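Home | Features | Labs | Newsletter | Subscribe
Jul 9, 2021
14 shares | 2 comments

Teaching by Hand

At Stavance, the working day is measured in demonstrations. An operator takes the remote handles, moves the arm through a household task, saves the run and resets the table. A good operator saves 70 of these in a shift. The project, called Quispe, now holds 1476.

Liquid soap is the current subject. The task sounds trivial: grip the pump bottle, bring the spout over a plate, dispense. Fidelina Puma, who designs the task list, picked it for the way it combines a firm hold with a soft container. "Squeeze too hard and the wall of the bottle gives," she says. "Then the policy learns a deformed bottle."

Early runs were recorded by guiding the arm directly by hand. The joint data was clean, but the operator's sleeves kept appearing on camera, and Puma moved most tasks to remote control in the spring. The cost is feel. Operators get no force through the handles and judge contact by eye.

Walter Chambi, who trains the models, discards some 13 percent of runs, mostly for hesitation. A pause of two seconds before a grasp looks harmless on video – the model copies it anyway. He would like operators to finish a poor run and label it as poor, so that recoveries stay in the data.

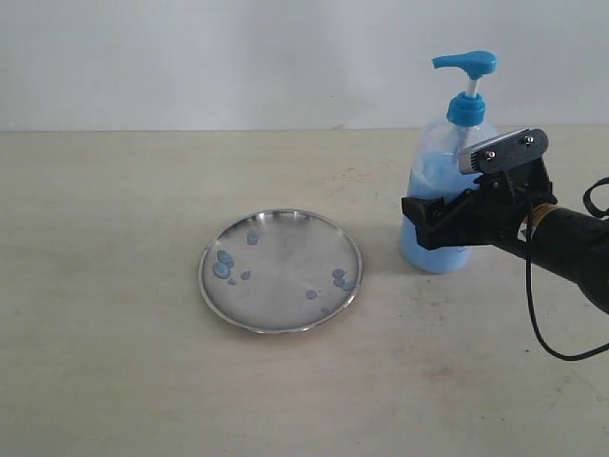

Chambi expects to have the labeling rules settled by August, when the team moves on to jars with screw lids.

We use cookies to improve your reading experience. Accept | Manage settings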